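Reading old labels at herbarium scale
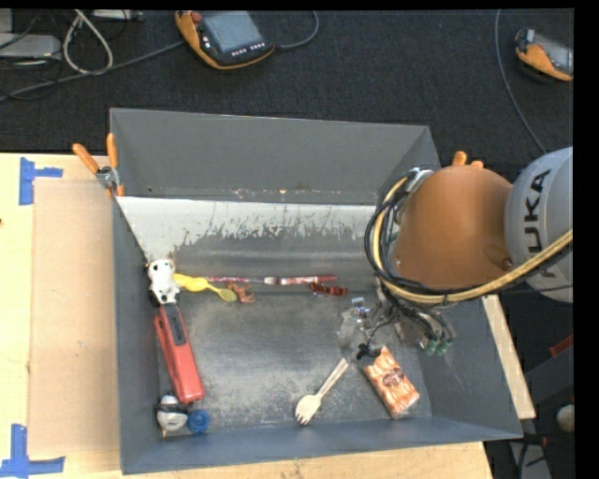
A KUKA arm over a metal bin on a wooden tabletop.

The Ostano collection was catalogued by hand until 1935, and its card index still governs how specimens are shelved. Any attempt to publish the records as open data has to begin with those cards. Their numbering restarts with each collector, their localities follow parish names that have since been merged, and the determinations carry no dates.

Antigoni Balaskas, who leads the data programme, set a narrow scope for the first release: 137 folders of alpine sedges, transcribed in full and deposited with a citable identifier for each sheet. Folders with unresolved synonymy were included. Leaving them out would have produced a cleaner table, but the gaps would have been invisible to anyone reusing it.

Transcription was done twice, independently, and the two versions were compared field by field. Agreement was high for collector and date. It was poor for habitat notes, where the original hand is compressed and abbreviations vary from one season to the next. Keir Haldane wrote the comparison script, known internally as Ceron, which normalises whitespace and punctuation before scoring and leaves spelling alone.

"Spelling is evidence," Haldane says. "If a collector wrote the river name three ways, I want all three in the verbatim field and one in the interpreted field."

The separation of verbatim and interpreted values accounts for most of the storage overhead and nearly all of the reviewer queries. Imogen Bickerstaff, who handled the data paper through peer review, received 8 pages of comments from one referee, chiefly on georeferencing. Coordinates had been assigned to parish centroids with no stated uncertainty. The revised version adds a radius in metres to every record and flags those where the radius exceeds the elevation band given on the label.

Sequencing is a separate matter. Leaf fragments from 90 sheets went to Akihiko Fujimoto's group for low-coverage skims, with destructive sampling recorded on the sheet and in the database. Plastid genomes assembled well from most of the younger material. Older sheets yielded short fragments with the expected deamination pattern at the ends, and those reads have been deposited untrimmed, labelled accordingly.

The licence is a public domain waiver for the records and an attribution licence for the sheet scans. A second release, covering the Pilkington bequest, is due in May. Its cards are typewritten.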